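Home | Projects | Reports | Team | Contact

Posted in November by Kanyarat Mahawong and Taner Güler

Waiting for Lunch at Afolabi: A Student Report on Line Times and Menu Size

Our project looked at one question. Does a shorter lunch menu make people wait less at a small counter restaurant? We chose Afolabi, on the corner near the Jumbridge bus stop, because the owner agreed to let us sit inside during lunch and because it changed its menu halfway through the term. Before the change there were 21 items on the lunch board. After the change there were 12. The dinner menu stayed the same and is not part of this report.

We recorded 823 orders in total. An order was one ticket, even if it was for a group. For each one we wrote down the time the customer reached the register, the time the ticket was printed and the time the food was handed over. Kanyarat did the register times and Taner did the pickup times. We used the same wall clock for both so the numbers would match. Orders placed by phone were left out, and so were drinks with no food.

The first week of data had to be dropped. We had been writing down when people joined the line, and when it got crowded near the door we could not tell who was in line and who was waiting for a friend. Starting from the register fixed this, but it also means our times are shorter than what a customer would feel. Someone who stood by the door for ten minutes is counted the same as someone who walked straight up.

With the long menu, the middle wait from register to food was 11 minutes. With the short menu it was 9 minutes. That is a drop of 2 minutes. Most of it came from the register. People took less time to decide, and they asked fewer questions about the stews. Kitchen time hardly moved. The cook told us the dishes that were cut were mostly ones he could plate quickly anyway, such as the cold bean salad and the fried plantain on its own.

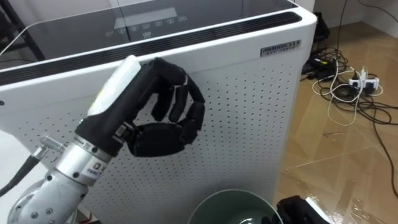 The slowest item on both menus was the grilled fish with pepper sauce. It is cooked to order and there is only room for four on the grill. If a table of three ordered it, everybody behind them waited longer, even for rice. We had expected the lamb wrap to be the problem since it has the most steps, but the fillings are all ready before noon and it goes out fast.

We also handed out a short paper survey and got 70 back. We asked whether people had noticed the new menu, whether they were happy with it, and what they missed. A little over half had noticed. The most common complaint was the missing spinach stew, and two people wrote that they had stopped coming as often because of it. Several said they liked the bigger portions, which was odd to us because the owner said the portions had not changed.

For comparison we spent four lunches at Traltholm, two streets over. It has a short menu all year - soup, one hot plate and a sandwich - and you order from a card at the table. We did not include those times in the main results because table service works too differently. Still, the people we spoke to there mostly said they came because lunch was quick and they did not have to think about it. The soup was a thin tomato one on three of our four visits. The hot plate was better, especially the chicken with dumplings.

There are some limits to what we can say. The weather got colder after the menu changed, and the owner said cold days are slower. The second cashier was also more used to the job by then. We tried to check this by comparing only the busiest half hour, from 12:15 to 12:45. The drop was still there but a little smaller. We cannot separate the menu from the cashier with the data we have.

We gave the owner a two-page version of the results. Her main interest was in the fish. She is thinking about selling it only after 1:00, when the line is shorter, and putting the spinach stew back in its place at noon.

If another group takes this on, we would suggest recording the size of each order from the start. We only added it in the third week. We would also ask Ikik, the noodle place by the library, which said no to us at first but later offered to take part in the spring.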